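Sore knees and the laundry floor

I have been stretching on a tiled laundry floor since April and my knees have finally lodged a formal complaint. It started with a sore hip, the sort you get from sitting at a kitchen bench all day with one leg tucked up under you, and the physio gave me a sheet of stretches to do twice a day. Fine, I thought, easy! The stretches are easy. Getting down there on cold tiles at six in the morning in my trackies is the bit I keep dodging.

My first go was a yoga mat, a thin purple Mallex one I'd had rolled up behind the wardrobe for years. It slid. Every time I went into the half-kneeling one (back knee down, bum squeezed, try not to swear) the whole thing crept toward the washing machine. I put a bath towel underneath, then a second one, and ended up with a lumpy sort of nest that the dog was very keen on.

Then I bought a proper exercise mat from Tsuji, the fold-up kind, for $32 on special. Lovely and thick, but it has 3 panels and my kneecap finds the fold between them every single time. It lives under the spare bed now, and I do feel a bit guilty about that.

So I've been reading up on foam tiles, the sort that go down in playrooms and garages. Cletitz do a grey set in a few thicknesses and the reviews reckon up to 2 centimetres is plenty for kneeling. 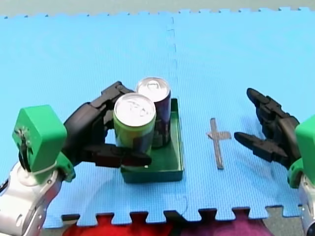

My worry with tiles was always grip, after the purple mat's little travels across the laundry. Smooth foam and socks sounds like a trip back to the physio to me. I do like the look of a finely ribbed top like the one on that light blue mat, and the colour's a lot cheerier than the grey I had in the cart. I'd want to work out where the join goes too, so I'm not kneeling on a seam again. Probably one tile square under the knee and the joins out past my feet.

Anyway, the hip is heaps better. I can do up my own boots without sitting on the stairs, and I've moved the stretches to after brekkie, when the tiles have had a bit of sun on them.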